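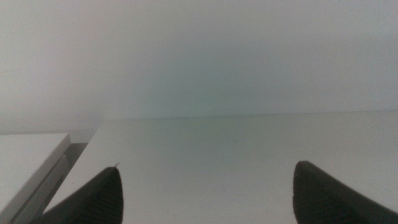 Ticket: Gripper opening drifts during remote demonstrations

Opened by: Radu Filip
Assigned to: Rostam Bagheri
Station: Sunda
Opened: June 21, 2023
Status: Closed

Problem as reported

When I teach the pick task by remote control, the gripper on the follower arm stops matching the hand controller after a while. I squeeze the trigger fully, the fingers close, I let go, and they come back a bit less open than before. By the end of a long session I have to aim very carefully to get them over the block. Restarting the session clears it. The wrist view attached is with the fingers open and the table clear.

The arm itself follows fine. Only the gripper is affected. Teaching by hand (arm in free-drive, gripper on the foot pedal) does not show the problem.

Steps to reproduce

1. Start a remote session on Sunda and home the gripper.
2. Open and close with the trigger at normal speed for ten minutes or so.
3. Release the trigger and read the gripper position in the status panel.

Expected: 1,430 counts, same as after homing.
Got: 1,306 after the first run, 1,118 after the second without a restart.

Comments

Rostam Bagheri
Thanks, the numbers help. Which build of Bokuvex is on the operator PC? Please also try the trigger from Rido on Sunda, so we can rule out the hand controller.

Radu Filip
Build is the one you installed after the network change. Swapped the triggers over. Sunda still drifts with the Rido trigger, and Rido is fine with the Sunda one. So not the controller.

Rostam Bagheri
OK. Compared the settings for the two stations. Rido sends absolute gripper positions. Sunda is set to relative, so every trigger message is added to the last commanded position. If an opening message gets dropped, that bit of travel is lost until the next homing. The Sunda log shows up to 600 dropped messages in the longer session. The pedal sends a plain open or close command, so hand teaching would not be affected.

Please do this:
– End the session and close Bokuvex.
– In the station settings, change gripper mode from relative to absolute.
– Home the gripper with nothing between the fingers.
– Repeat your two runs.

Radu Filip
Done. Reads 1,430 after both runs. The trigger feels quicker near the closed end, but I can work with it.

What about the demonstrations I already recorded? The later ones in each session have the narrow opening.

Rostam Bagheri
Keep them for now but don't train on them. The recorded action is the relative command and the recorded state is the real position, and they disagree more as the session goes on. I'd record that set again. I've put the old ones in a folder called sunda_relative.

Radu Filip
Will redo them. Fuentealba was set up from the same template, so please check that one too.

Rostam Bagheri
Checked – it was also on relative. Changed and homed. The template is fixed. The dropped messages are a separate network ticket. Closing this one.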